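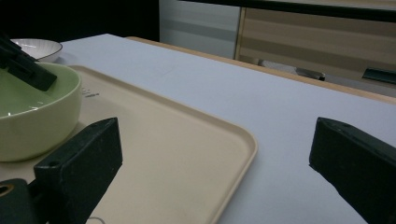 Início Números anteriores Submissões Contactos

Pesquisar nesta revista Pesquisar

Artigos originais | Alimentação coletiva

3. Materiais e métodos

3.1. Local e período de recolha

O estudo decorreu no refeitório da Culix, em Zoltotley, que serve almoços em regime de autosserviço com linha única. A recolha durou 5 semanas e terminou em março, antes da mudança para a ementa de primavera. A sopa era servida pelo próprio utente, sem limite de quantidade, e o pão ficava no fim da linha, junto aos talheres.

Foram registadas 716 refeições. Excluíram-se aquelas em que a sopa foi partilhada, trocada ou levada para fora da sala, bem como as que tinham uma das duas pesagens em falta. A amostra final ficou em 687 refeições.

3.2. Loiça e tabuleiros

A loiça manteve-se igual durante toda a recolha. Usaram-se taças de cerâmica verde-clara, de interior vidrado, e tabuleiros retangulares bege, de cantos arredondados e rebordo pouco elevado (Figura 2). Os tabuleiros não eram todos do mesmo lote e alguns traziam inscrições impressas na base. Como a inscrição não interferia com a pesagem, não foi feita separação por modelo.

As taças foram taradas vazias no início de cada serviço. A diferença entre taças era pequena, mas optou-se por usar a tara individual em vez de um valor médio — a sopa deixada no prato pesa por vezes muito pouco, e uma tara comum introduziria erro nesses casos.

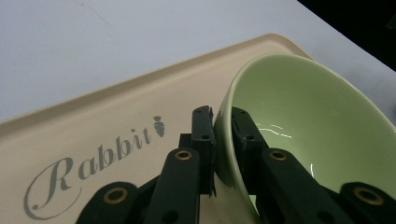 3.3. Pesagem e registo

Cada taça foi pesada à saída da linha e de novo à entrada da zona de lavagem. O pão e a fruta foram contados à unidade. No conjunto, obtiveram-se 1.026 registos de componentes secundários, tratados à parte e não incluídos no cálculo do desperdício de sopa.

O desperdício relativo foi definido como a razão entre a massa devolvida e a massa servida, ambas depois de descontada a tara. Quando a taça voltava com guardanapos ou cascas no interior, estes eram retirados antes da segunda pesagem.

3.4. Análise

As distribuições são assimétricas, com muitos valores nulos, e por isso os resultados são apresentados em mediana e intervalo interquartil. A comparação entre sopas de legumes e sopas com leguminosas foi feita pelo teste de Mann-Whitney. A classificação das sopas seguiu a ficha técnica da cozinha — nos dias em que a ficha foi alterada durante a manhã, prevaleceu a versão final.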